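Subject: Re: Mattress-in-a-box return policies, has anyone read the small print?

I got through the whole Mellutau policy on Friday, all 8 pages of it, and I come away less convinced than when I started. I did mean to answer sooner.

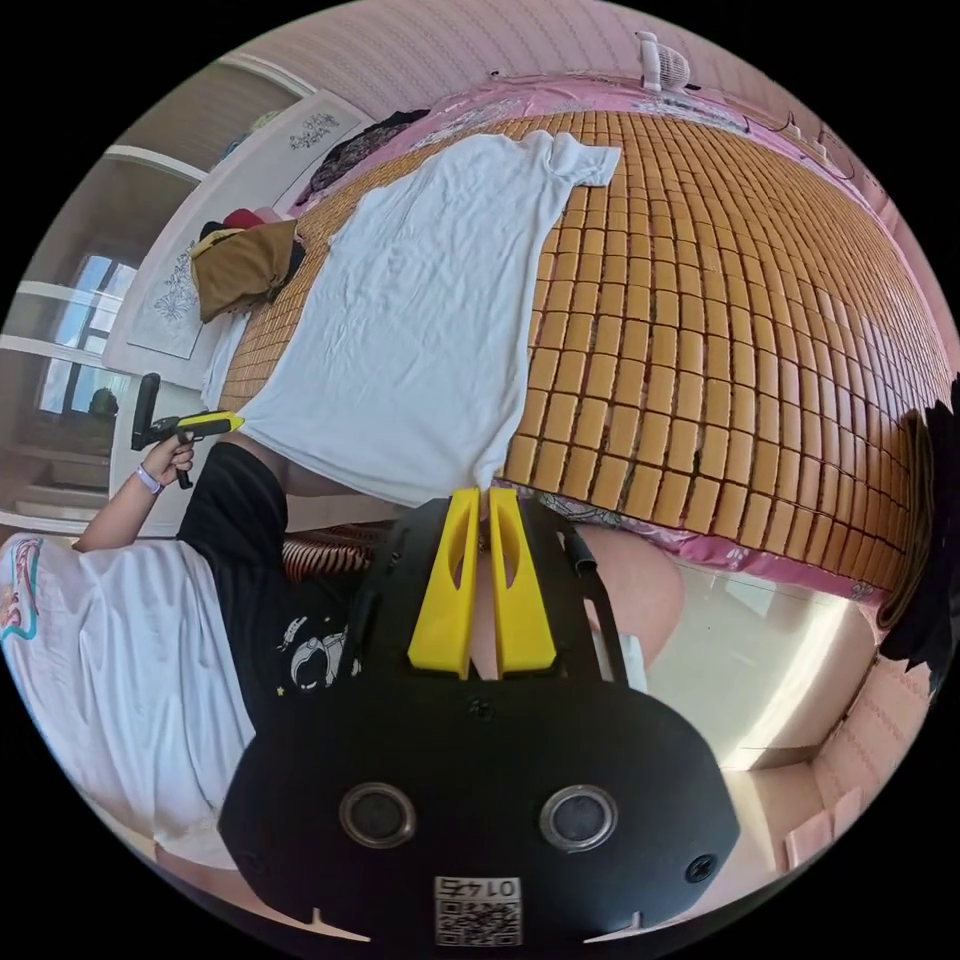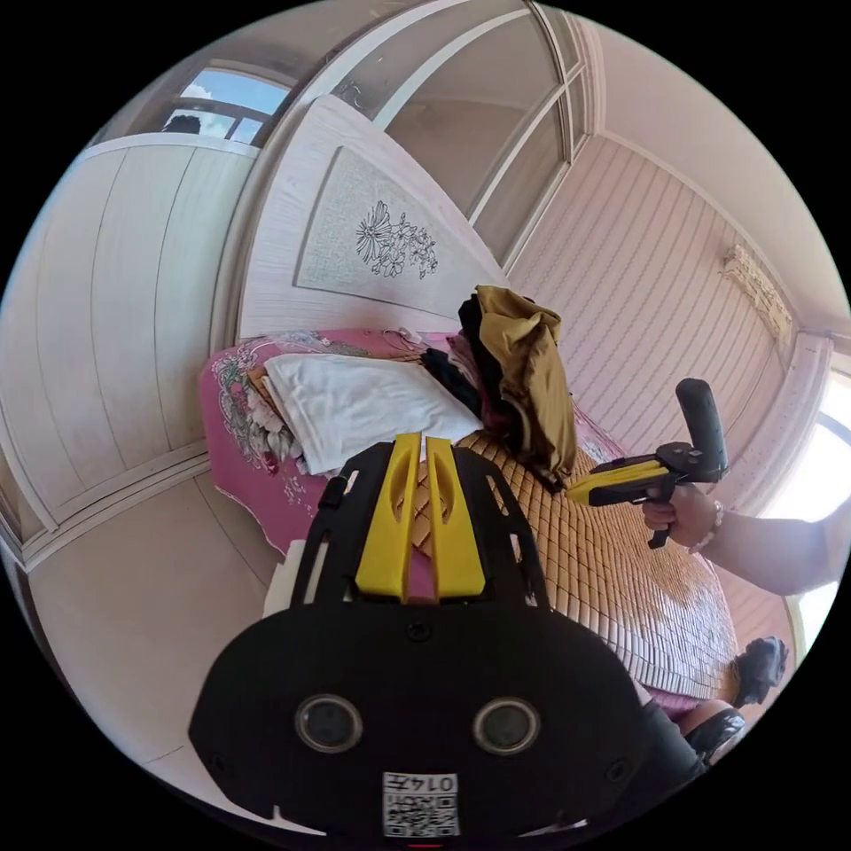
So, the "100 nights." The count starts on the day the box ships. Mine would have spent over a week in the depot at Stotitz, going by the delivery estimate they gave me, and those nights come off your trial. Then you must keep the thing for a minimum period before you can ask for your money, and you have to put the request in by web form. I looked for a phone number and found one for sales.

On Feb 26 or so somebody wrote:

> I don't see the problem. We bought the Flarimico for $359,
> slept on it for a month, hated it, and they gave us the
> money back. Took 2 emails. The trial is there to be used.
> If the companies were cheating people we'd all have
> heard by now.

Glad it worked for you. One good refund doesn't tell me much, though. Did they pay the pickup fee? Mellutau's policy says pickup is free "where available," and I can't find a list of where that is. It also says the mattress must be free of "marks," with no word on what counts as a mark. A company that wanted to turn down a return could drive a truck through that.

I'm also not buying the star ratings. Mabula has page after page of five-star reviews written in the first week of ownership. Any foam feels fine for a week. Show me the ones from year three -- I went looking and found hardly any, and the few I found were about sagging in the middle.

What I'd like from people on this list:

- if you returned one, what you got back in dollars after fees
- if you kept one, how old it is and whether it dips
- whether the warranty people asked for the law tag (I've always cut mine off, which may have been dumb)

Until I see some of that I'm leaning toward the plain spring mattress from the store across town -- at least I can go in there and lie on it first.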